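Salex desk lamp, 4 months in

Bought this for the sewing corner and the odd bit of reading for my course (second year nursing, mostly nights at the kitchen table). Paid 60 quid. Was nearly the Llewellyn instead but that one had a base like a dinner plate and I dont have the room.

Good bits first. Bright. Properly bright. Two settings for warm, two for cool, and I leave it on the coolest nearly all the time. Arm stays where you put it, which my old Gastano never did, that one used to nod off by teatime. Clamp took 2 minutes, fits a table edge up to 6 cm.

Main thing for me was glossy pages. Textbook is heavy shiny paper and the surgery chapters are all colour plates, lots of wet red and polished metal, and under the old bulb I got one big white blob on the page wherever I looked. Tilt the Salex head off to the side and it goes. Can read the small labels without picking the book up.
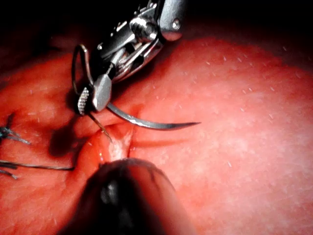 Needle driver and tissue, the crosshatching on the jaw is the sort of fine detail I mean.

Not so good. Switch is on the cable, down the back, so you're groping for it in the dark. Lead too short. Touch dimmer gets confused if your hands are damp. And it whines a bit on the lowest setting, my other half can't hear it, I can.

Emailed the shop about the whine and got a reply from Vernon Penner next morning, offered a swap, havent bothered yet. Might do in December when I'm off.

Sister has the Tistano, cheaper, weaker light, nicer switch. If you only want it for a bedside get that. For close work, this. Four stars, would be five with a longer lead.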